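Re: [mimstead-users] Is the Jatetti pair worth 2,999?

Chiến Hồ wrote:
> Before I spend 2,999 on the two-arm kit, does it
> do anything useful? The seller's page is all adjectives.

Depends how you feel about tidying. We've had ours for nearly 4 months – long enough to stop being polite about it.

1. Setup. Both arms clamp to one rail. Buy more cable ties.

2. Sorting tools into a toolbox, our current job. Slower than me, and it sulks less.

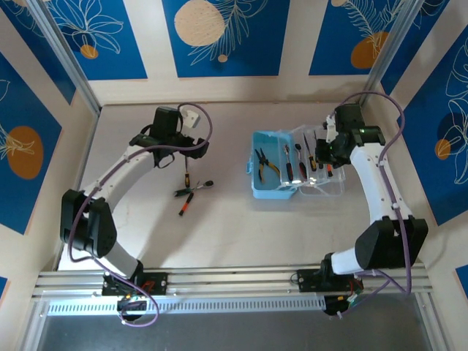

3. Support. Hà at Lilico answers email, usually by December.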